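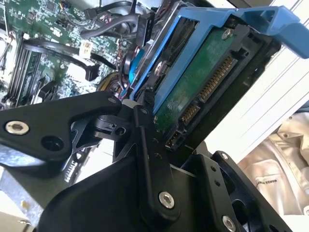
Training an insertion policy with paired views: the drive caddy task

Part 3 of the Binari disassembly guide

This part covers how we record, label and train on the hard drive task. It assumes you have finished Part 2 and that your arm, gripper and both cameras show up in the Listetti config screen.

What you need

A desktop tower with a tool-less drive caddy, laid on its side with the panel off. One drive, already seated in the caddy. A wrist camera and one fixed camera. A Flustis recorder build from October or later. Older builds drop wrist frames when the disk is busy.

Step 1. Set up the case

Push the tower against the stop on the table and clamp it. Route the loose cables away from the drive bay as far as they will go, but don't tie them down. We tied them in our first set and the policy had trouble with any case where they moved.

Step 2. Fix the start poses

Pick a start pose with the caddy held above the bay. Save it as start_a. Then save a handful of others, shifted and tilted a little from the first. The recorder picks one at random before each episode.

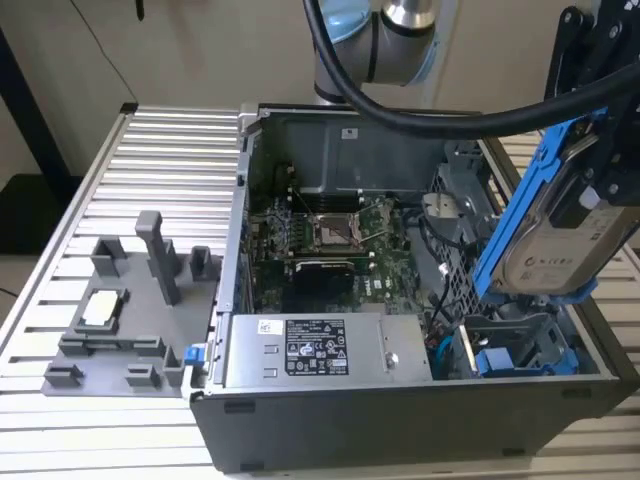
Fixed camera view. The drive and caddy are in the gripper near the drive bays; the processor is on the fixture tray at left.

Check the fixed view before you go on. You should be able to see the caddy and the bay at the same time. If the arm hides the bay, move the camera.

Step 3. Record

Run the recorder in paired mode:

flustis record --task caddy --views wrist,fixed

Drive the arm by hand controller. Lower the caddy to the mouth of the bay, stop, line it up, then push. The stop matters because the labeling script uses it to split each episode into approach and insert. Keep failed tries and press F to flag them.

Our set has 1,348 episodes. We held out 40 for testing and did not look at them until the end.

Step 4. Label

Run the split script, then scrub through the wrist video by hand. Áine Ó Dubhghaill found 11 episodes in our set where the split landed after contact had begun. Fix these in the editor or drop them.

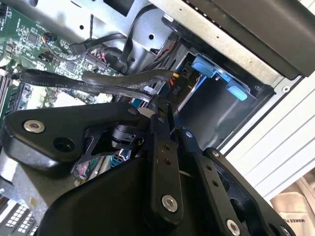 Photo: Đoàn / Binari project

Cables and drive tray tabs both take up a good part of the wrist view, so do not crop it tightly around the bay. Our cropped version did worse on the held-out episodes than the full one.

Step 5. Train and compare

Train three models on the same split: wrist only, fixed only, and both. Use the same seed and stop all three at epoch 40. In our runs the fixed-only model did well on approach and poorly on insert. Wrist only was the reverse. The model with both views was best overall, though on insert it was only slightly ahead of wrist only.

Save the per-phase scores as well as the total. You will need them for Part 4, where we add force readings to the insert phase.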